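Build guides > Uzor two-handed rig > 7. First squeeze tests

7. First squeeze tests

By now you should have two Uzor grippers that open, close and don't rattle. If one of yours still rattles, go back to section 6 and do the pivots again before you carry on. I skipped that the first time round and spent an entire evening blaming the software for a bush I hadn't pushed home.

This section covers getting both grippers talking to Wotow, setting the open and closed positions, and then picking up some soft toys. The last bit is much more fun than it has any right to be. I did mine at the shared workshop in Vandham, but a decent kitchen table would do just as well.

You will need

Both finished grippers and their cables
The Vurkeck board from section 5, already flashed
A table you can reach all of without leaning
A light plastic bin with a wide mouth
A few squashy or knobbly things to pick up – toy food is great
Tape for the cables

Setting the open and closed positions

1. Put both grippers down on the table with the fingers clear of everything, then plug in the left one. Wait for the light on the Vurkeck board to stop blinking. Now plug in the right one. If you do them both together Wotow picks whichever it likes as the left, and you'll have to start again.

2. Open Wotow and go to the hands page. You should get two bars, one for each gripper, both jumping about a bit. A bit of jumping is normal.

3. Let go of the left handle so the fingers spring right open and press Set open. Mine came out at 167 on the left and 200 on the right. Yours will be different and the two needn't match.

4. Squeeze gently until the fingers just meet, and press Set closed. Stop when they touch! If you keep squeezing, the linkage bends a little and Wotow will take the bent reading as closed, so it'll never think you've shut the thing properly on a real object.

5. Do the same on the right.

Note: if your closed number is bigger than your open number, the sensor magnet has gone in upside down. You can tick Flip in Wotow and forget about it. I did.

Caution: keep your other fingers out of the jaws while you do this. The spring isn't strong but the corners of the blocks are sharper than they look, particularly if you printed them and haven't been round with a file.

Running the cables

6. Bring each cable down the outside of your wrist and leave a loose loop before it goes off the table. I leave 40 cm. Any shorter and it tugs on the gripper when you reach for the back of the table, and much longer and you start sweeping things on to the floor with it.

7. Tape the cable down after the loop, never before it.

8. Hold a gripper in each hand and swap them from side to side a few times, over and under. If the cables catch on the mounting plates, turn the plugs round to face outwards.

Picking things up

9. Start with empty hands, so to speak. Bring one gripper down low over the bare table, fingers wide, and hold it there. The bar in Wotow should sit at the open end and stay put.

10. Pick up something squashy. Close until it starts to bulge and no further, lift it a little way and put it down again. The pads do the work on a plush toy, so if it slides out, check them before you squeeze harder.

11. Pick up something with an awkward shape, carry it over to the bin and let go. Try it with each hand while the other one waits its turn with its jaws open. It feels very silly and then quite quickly it doesn't.

12. Pass a toy from one gripper to the other. Close the second hand before you open the first (obvious, I know, but wait till you're doing it).

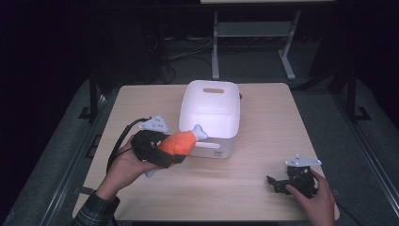 Fingers wide over the table:
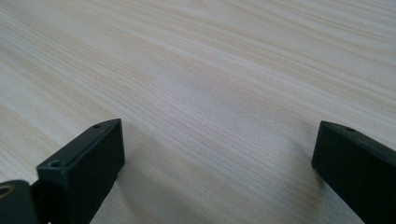
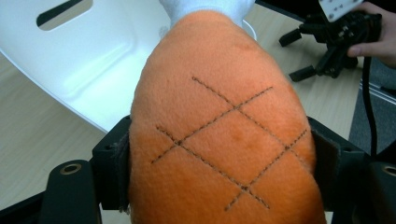

Reading time: 4 minutes

If it isn't going well

The bar drops to closed while you've got a toy in the jaws. Your closed position is wrong. Redo step 4, more gently this time.

Hard toys swivel. Anything long and thin will do this if you grab it by one end. Get hold of it nearer the middle, and keep the fingers level with each other as you close.

One finger gets there before the other. Loosen the screw at the base of the slow finger, close the jaws on a bit of card, and tighten up again with the card still in place.

Your wrists ache. Mine did as well. Lower the table or raise your chair, and take a break between goes – the grippers don't weigh much but you're holding them out in front of you.

Once you can do step 12 without dropping anything, save your settings under a name you'll recognise and move on to section 8, where we start recording. Unplug the right gripper first when you pack up. Wotow sulks if the left one disappears before it.

Comments (3)

guest
Had the magnet upside down on both sides! Ticked Flip on each and all fine now, thank you.

guest
Can I use thicker pads? I've got some leftover felt that's about twice what you list.

Page author
You can, but redo the closed position afterwards, and check that the fingers still open as far as you want. Mine felt a bit spongy with thick ones so I went back.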